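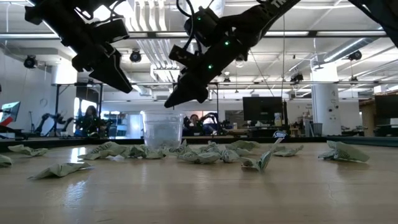

Open day at the Grillska cinema and film store

Posted Jul 15, 2020

I made this visit in March and have only now typed up my notes. The Grillska is a single-screen cinema with a film store at the back, and once a year it opens both to the public for a day. Entry was free, but you had to book a slot for the store. I had the second slot of the morning.

I came by train. The station is a short walk away, downhill past the bus stops and then left at the bank. If you drive, the car park behind the cinema is for staff only and the nearest public one is by the swimming baths. There is no sign for the cinema until you are nearly at the door.

The auditorium

The cinema seats 110, all on one level, with a slight slope towards the screen. It used to have a balcony as well, but that was closed off and is now the projection room and an office. The seats were replaced a few years ago and are wider than the old ones, so there are fewer of them. Leg room is good except in the back row.

We were given a talk of half an hour from the front. It covered the history of the building, which was a furniture showroom before it was a cinema, and the programme. They run new releases at weekends and older films during the week. Studio comedies from the fifties and early sixties do best on weekday afternoons, mostly the ones about married couples in the suburbs, with a party that goes wrong and a husband who misses his train. The speaker thought these films play much better with an audience than at home, and I agree with that. I had seen a couple of them on television and found them slow. The jokes leave gaps for people to laugh in, and if you are on your own nothing fills the gap.

After the talk they ran a reel of trailers. The colour on some had gone very pink. One was in good condition and got a small round of applause.

The projection room

You go up in groups of six, by a narrow stair with a rope on one side. Anyone who can't manage stairs can watch from a monitor in the foyer. There are two film projectors, both made by Dandeck, and a digital one between them that does most of the work now. The Dandecks are used for 17 shows a year, when a print can be borrowed in a fit state.

We were shown a changeover. A film comes on several reels, and near the end of each one a mark appears in the top corner of the picture. At the first mark you start the motor on the second machine, and at the next you switch across. I had read how it was done but had never watched anyone do it. It is over very quickly. The projectionist let two people have a go using an old advertising reel, and one of them was late, so we had a few seconds of white screen.

Spare parts are the main worry. They have a third Dandeck in pieces in the basement and take what they need from it. Lamps can still be bought. The small gears can't, and have to be cut to order.

The film store

This was the part I had come for. The store is a brick extension kept cool and dry, and you are asked to keep your coat on. It holds 2,000 cans on metal shelves that slide on rails. A lot of it is local material such as newsreels, shop adverts and a long run of films from an amateur club. The rest is feature prints, many of them incomplete.

Each can has a paper label and a barcode. The barcode goes with a catalogue system called Skedura, which they have been using for two years. Before that there was a card index, and the cards are still kept in a cabinet by the door because the two don't always agree. You can search Skedura from a terminal in the foyer, though only for titles, and the search is fussy about spelling. I looked for three comedies and found one, listed as lacking reel four.

We were also shown how a print is checked. It is wound slowly by hand across a light box, and every splice and tear is written down on a sheet. A full feature takes most of a day. There was a smell of vinegar from one can that had been set aside, and we were told that once a print starts to smell like that it has to be kept away from the others.

Questions went on for longer than planned. Somebody asked why they don't just scan everything, and the answer was money. They scan what they can when a grant comes in, and the amateur club films go first as there are no other copies.

Food and the afternoon film

The foyer sells tea and biscuits. For lunch I went across the road to Serrano, a small café with a few tables outside. Soup and bread, quick service, cash only on the day I was there.

The afternoon film was a black and white comedy about a town council that tries to keep a film crew out and then tries to get into the picture. It was a 35mm print with some scratches at the reel ends. The sound was clear. The middle drags and the romance is thin, but the council meeting is very funny and the supporting cast are better than the leads.

Practical notes

Store tours are limited to 50 people over the day, so book early. Photography is allowed in the auditorium but not in the store. Bring a jumper. The printed programme costs a pound and has a floor plan on the back, with the toilets marked on the wrong side of the foyer.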